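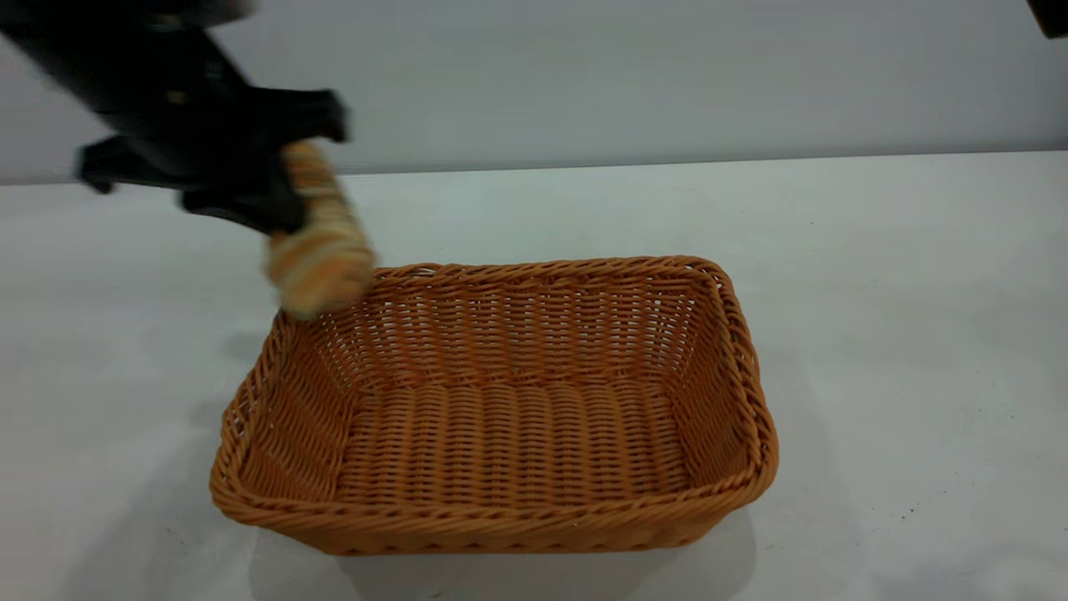 Teaching by Hand: How Jeltberg Trains Its Machines on the Small Tasks

For most of its history, the Jeltberg Institute asked its engineers to describe work to machines in code. A motion was broken into positions, the positions were entered into a program, and the program was tested until it could be repeated without error. The method served well for welding and palletizing. It served poorly for food, packaging and household goods, where no two objects lie in the same way twice.

The institute's Usudetti program, now in its second year, takes another approach. An operator seated at a control station moves a pair of handles, and the robot arm follows. The movements of the arm and the views from its cameras are recorded together. Each completed recording is known as a demonstration, and a set of demonstrations becomes the material from which the robot learns to perform the task without an operator.

"The quality of the teaching sets the limit on everything that follows," said Archana Chauhan, who directs the program. "If the operator hesitates over the basket, the robot will learn to hesitate over the basket. We spend a great deal of time on our own habits before we look at the machine's."

The basket task is among the oldest in the Usudetti collection. The operator must pick up a light object, carry it to a woven basket, lower it and release it without pushing the basket out of place. As of October 12, 2023, the program held 693 accepted demonstrations of the task and its variations. A further 169 had been set aside by reviewers, most often for an abrupt release or an unnecessary pause in the approach.

Light, irregular objects present particular difficulties. A firm grip that is suitable for a block or a bottle may crush something fragile or turn it in the fingers. The operator receives no sense of touch through the handles and must judge contact by sight alone, using a fixed view of the table and a close view from the wrist. Woven surfaces add a further problem, as a fingertip that travels too low can catch on the strands.

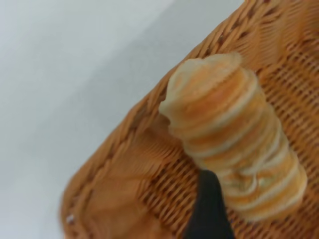 A gripper finger at the side of a stack of thin, wavy chips in a woven basket, seen from the wrist camera.

The close view has changed how operators are trained. Maarja Lukoševičius, who supervises the control stations, requires each new operator to complete 100 practice demonstrations before any recording is submitted for review. The early sessions are conducted at reduced speed — a policy that some trainees find tedious, she acknowledged, but one she does not intend to relax.

"People watch the object and forget the fingers," Lukoševičius said. "I ask them to decide where each finger will go before they move at all. After that, the hand becomes quieter."

Her team of 12 operators works in short shifts, with a rest period after each block of recordings. Fatigue appears in the data well before an operator reports it, usually as small corrections near the end of a movement. Reviewers at Upadhyay, the program's partner in software and evaluation, return such recordings with written comments, and operators are expected to read them before their next shift.

The two organizations do not always agree on what should be kept. Upadhyay has argued for retaining a larger share of imperfect demonstrations, on the grounds that a robot must also learn how to recover from a poor approach. Chauhan's staff has preferred cleaner recordings. Under a compromise reached this year, recoveries are stored in a separate set called Jumen, with each one labeled by the operator who performed it.

A first comparison of robots trained with and without the Jumen recordings is scheduled for December. Until then, the control stations will continue with the basket task, and Lukoševičius has asked that the next group of trainees begin with the release.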